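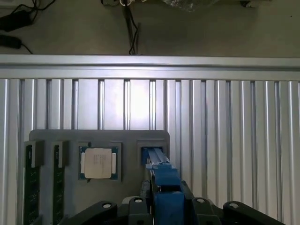 4. Time of day and reply rates

July. Posted by the Lodach study group

Short section, full tables go in the appendix. Question was simple: does the hour a main profile photo was taken change how many first messages a person gets back. Data from Button, the dating app, one city only (Kılıçarslan). Profiles in the pull: 3,628. Dropped 234 for missing or obviously wrong timestamps, mostly screenshots and scans of prints. No attempt made to recover those.

4.1 Sorting

Each photo went in one of 2 bins, daylight or after dark. We first tried four bins, but raters kept disagreeing on dusk. Clock time alone was no good either. A kitchen at 4 p.m. in winter is dark, a beach at 8 p.m. in summer is not. So clock time first, then raters, and raters win if the two disagree. Raters saw the photo only, no name, no age, no bio text.

Figure 3. Ribbed metal panel with a smooth, light-gray rail along its left border.

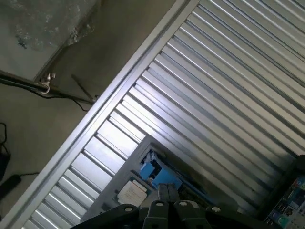
Raters who were slow or who gave the same answer over and over were taken out before the bins were fixed. Agreement was decent for outdoor shots, poor for bars and restaurants. We kept the bars in. Removing them would have thrown out most of the after dark group and teh rest would be people on balconies.

4.2 Results

Daylight photos got more replies. Gap is small and shrinks once age is in the model. Flash did worse than no flash after dark, same direction for men and women. For profiles with fewer than 300 views the pattern falls apart, too noisy, we would not read anything into it.

One thing we did not expect: people who swapped a night photo for a day photo also rewrote their bio, often the same evening. So some of the effect is probaly the bio. Can't separate it with this data. A proper test would hold the text fixed and rotate the photo. Fistent, the tool we used for the rating screens, can do that but Button would have to agree.

Comments

pixelmoth: did you control for selfies? front cameras are awful at night, could be the whole effect

gr_larkin: We only had camera type for part of the set. Would love to see it split too.

tern44: changed mine to a daytime one, same zero replies lol

Last updated: July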